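Part-time alterations hand wanted - Tratlow

Small repair and alterations shop, two mornings a week to start, more in December when everyone wants hems done at once. Trousers, curtains, zips, the odd wedding thing. You'll need to be OK on an industrial machine and neat by hand. Own scissors if you're fussy, we have spares.

No certificates needed. Would rather see something you've made or mended, so bring 2 pieces with you. Saturday people not needed, we're shut weekends.

Paid trial morning, 8.30 start. Bus 214 stops outside. Parking is hopless.
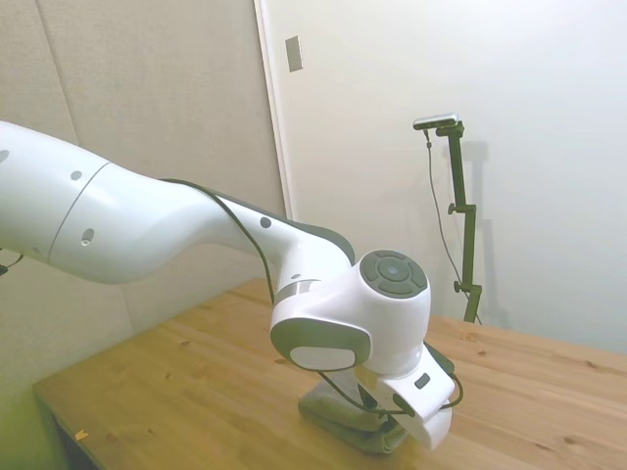

Some English and a bit of Spanish handy but not a must. Holiday pay, tea, staff rate on fabric. Under 18s sorry no, insurance.

Ring or call in and ask for Covadonga Collado at Vidal Alterations, before 4pm if you can - leave a mesage if no answer.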